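Film Distribution and Exhibition – week 4 notes
Windows, re-releases and the compilation feature

Read before the seminar. Slides go up after, probably by 4.

Last week: who pays for prints and who keeps the ticket money. This week: how long a film stays in cinemas, and what happens to series that get cut together and sold as features.

Key terms

Window – the gap between the cinema opening and the next place you can see it (rental, disc, streaming). Used to be long and fixed. Now agreed film by film.
Holdover – a title kept on past its booked run. Decided on Monday figures mostly, screen by screen.
Compilation feature – episodes re-edited to feature length. Little or no new footage. Cheap to make, quick to book, fans already there.
Day-and-date – cinema and home release together. Exhibitors hate it, see reading.

Case: Emwood

Hand-drawn fantasy series, Lemaire the distributor. Two compilation features first, then one original feature. Posters for all three looked nearly the same and the numbering was a mess. Audiences thought the original was "part three" and that they had to have seen the others. Some cinemas listed it that way too, which didnt help.

Original opened on 46 screens in March. Booked for two weeks. Dernham, the small chain we looked at in week 2, held it for almost 40 days on its late slot only, 9pm. Why the late slot? Older audience than expected, and family titles had the afternoons anyway.

Compare the compilations: event bookings, one or two nights, higher ticket price. Good opening night and then nothing. Think about what that does to word of mouth – there is no second weekend for it to work on. 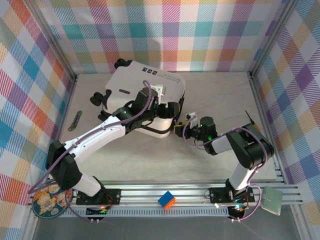

Running time matters more than people think. First compilation ran 152 minutes. One evening showing per screen, no way round it. The original was a good deal shorter, so two showings fit and the cinema could sell the seats twice. Same fans, very different sums.

Streaming: Meltix had the series already and wanted the feature early. Lemaire said no until the cinema run ended, then moved the date twice. Gaspard Barbier's article (in the reading pack) argues the delay helped the box office. I'm not convinced, he has no comparison title – but read it, the section on regional holdovers is very good.

Points to argue about in seminar

Is a compilation feature a film? Answer as a distributor, then as a classification board, then as a fan. You shoud get different answers.

Who gains from confusing numbering? Lemaire says it was an accident.

Would a shorter window have hurt Dernham or just the bigger chains?

Subtitled and dubbed showings were split at most sites. Think about which got the better slots and what that does to the figures when somebody quotes them later.

Reading

Barbier article, all of it. Handout from week 2 on booking terms, second page only. Skim the Lemaire press notes and mark every place they say "movie event".

For next week

One page, your own choice of title. Find its opening date, its last cinema showing near you and its home release. Work out the window and say who you think set it. Bring it on paper please, the printer on the ground floor is working again.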